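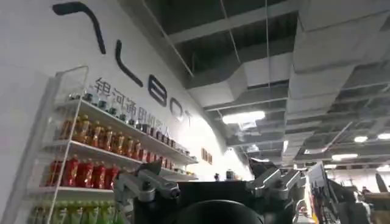
Guides > Laundry > Washing machines

Home Laundry Kitchen Storage Contact

How to clean a front-loading washing machine

September 28, 2020, by Kenji Bellamy

A machine that smells musty needs a hot wash with nothing in it. Do this once a month, more often if you mostly wash at low temperatures.

Take out any clothes and check the drum for coins. Pull back the rubber seal and wipe inside the fold with an old cloth and warm water. Hair and fluff collect at the bottom.
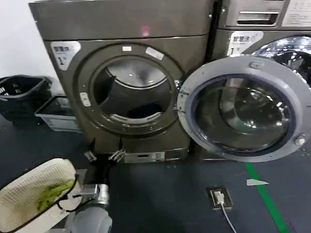
Slide out the detergent drawer. Most have a catch at the back that you press down. Soak it in the sink and scrub the corners with a toothbrush.

Put 100 g of soda crystals straight into the drum and run the longest cotton cycle at 90 degrees. If your machine stops at 60, use that and run it twice. Don't add detergent.

The filter is usually behind a flap near the floor. Let the machine cool, lay down a towel and a shallow dish, then unscrew it slowly. Mine at Park Road hadn't been opened since July and held 400 ml of grey water. Rinse the filter and screw it back in firmly.

Leave the door and drawer open for 2 hours afterwards.
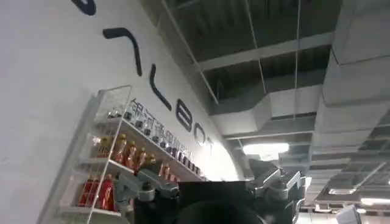
Lettering on the wall, with a clear display cabinet at the left.

Next: descaling a kettle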